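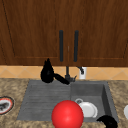 Kestetti wall cabinet, two-door: is it worth $899?

Kestetti wants $899 for a two-door wall cabinet, and the sales page talks as if you were buying an heirloom. I bought one for a rental kitchen in July and I am not convinced.

The reddish finish is nice enough. Dark bar handles on a cabinet this color are everywhere now, and I expect they'll look dated before the hinges give out. They do fit a whole hand, which I can't say for the tiny knobs Pandley puts on everything.

Assembly

The box says one hour. It took me three, and the manual lists 21 screws where my bag held a few less. Humphreys, the store I ordered from, mailed the missing ones after two emails. The hanging rail is decent steel. The shelf pins are plastic – at this price, come on.

In use

Kestetti says each shelf is 14 inches deep. Mine are 12, measured twice. My dinner plates fit, the big serving platter doesn't. Soft close works on the left door and sort of works on the right, even after I adjusted it. I've also seen no proof for the "lifetime finish" claim, and the warranty leaves out steam damage. In a kitchen!

The Wudetti version has metal pins and costs less. It's uglier inside, but that's the one I'd buy next time.

Posted 31/07/2018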